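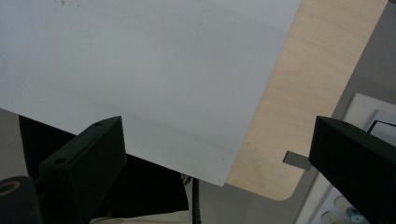 Slow down near the corner was the first thing Yareli Bermúdez told me, before I had my hand all the way around the grip. At Skenstead, people show the robot a job by doing it themselves, holding a tool with the same two black fingers the arm will use later.

The job in July was handling a flat sheet at the edge of a board. Bermúdez had me do it 17 times. She kept 11.

"The other ones, you were fixing your mistakes," she said. "I don't mind one fix. I mind when you poke at it."

Skenstead used remote control until last year, with an operator at a desk moving the arm on a screen. Bermúdez still uses it for heavy parts. For thin material she prefers the hand tool.

"At the desk you can't feel the sheet drag," she said. "You push too hard and you find out late. With the grip in your hand you feel it right away, so you ease off, and that goes into the recording."

A new person needs about 5 hours of practice, she said, and most of that goes to learning not to twist the wrist farther than the arm can.

I asked whether the robot picks up bad habits too.

"Sure. We had one that stopped for a second before every grasp. That was me. I was checking my fingers."

She recorded that set again the next morning.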